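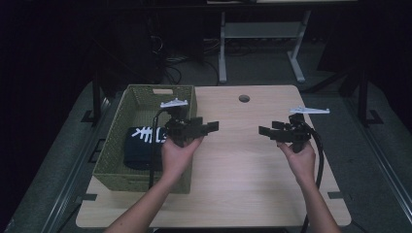 How to Prepare a Soft-Goods Handling Station and Introduce It to Staff
Brummont Returns Center – Guidance for Shift Leads and Station Operators

This page sets out the procedure for running a demonstration station at Brummont, where returned hats and other knit or cloth articles are handled with hand-held grippers so that the automated sorting line at Citside can later take over part of the same work. It applies to all stations on the lower floor. Page last reviewed Wed 14 November.

Before the shift

1. Confirm with the shift lead that the station has been released for use. A station under maintenance carries a yellow tag and must not be started.
2. Check that each gripper opens and closes fully. Report stiffness on the Dultard fault form before handling any goods.
3. Route the cables so that they do not cross the area where the article will be worked. Operators who are left-handed may ask for the routing to be reversed.
4. Place the basket to one side of the table and keep the middle of the table clear.

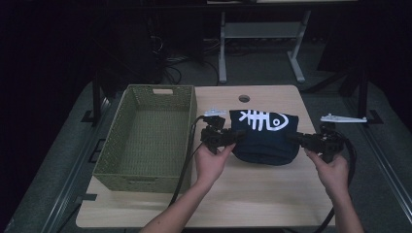 Handling the article

5. Take one article at a time. If two are tangled together, put the grippers down and separate them by hand, then begin again.
6. Take hold from both sides and close the jaws only as far as is needed to keep the fabric from slipping. Knit goods mark easily, and a marked article cannot go back to stock.
7. Move at the pace you would use at an ordinary sorting table. The line learns from the motions it is given, and hurried motions have to be discarded afterward.
8. If an article is dropped, leave it where it falls, call out "void" and start the motion over. A void is not recorded against the operator.

Regrasping is the step that new operators find hardest. Hold the article steady with one gripper, move the other to its new position, and release the first only when the second has closed. On stretchy fabric, let the tension out before releasing – otherwise the cloth springs back and the motion is lost. 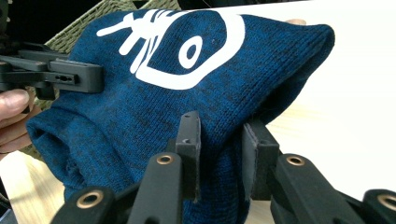
Practice this with plain articles first. Items with a large print should be held clear of the printed part where the shape allows. Where it does not, use the lightest grip that will hold.

Time at the station

A turn at the station lasts up to 80 minutes. After a turn, the operator moves to regular sorting or inspection for the remainder of the half shift. Wrist or shoulder discomfort is to be reported at once, and the turn ends there without loss of pay.

What changes for staff

When the first line opened in February, 19 sorters moved from full-time sorting to a rotation of station work, inspection and exception handling. No position was removed at Brummont as a result. The agreement reached with the Sotiropoulos staffing office provides that:

– station work is paid at the inspection rate, including training hours;
– motions are used to teach the line and are not used to rate individual performance;
– any sorter may return to regular sorting with 3 working days' notice. 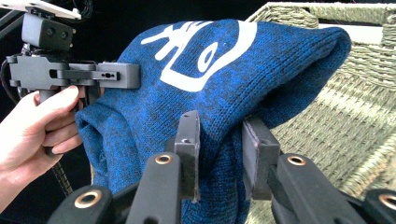

Shift leads should go over these points in person before an operator's first turn. Staff have asked most often whether the line will take over knitwear entirely. The present plan assigns it single, undamaged articles only. Sets, torn items and anything with a missing label remain with people, and the inspection table keeps its current staffing.

Closing the station

Return the grippers to their holders, with jaws open. Empty the basket and take its contents to the inspection table. Enter the number of completed motions and the number of voids in the station log, and sign it. If the next operator is not yet present, switch the station to standby.

Questions about this procedure go to Spyros Koutsoukos, floor training, extension 1464. Requests to change a rotation go to the shift lead.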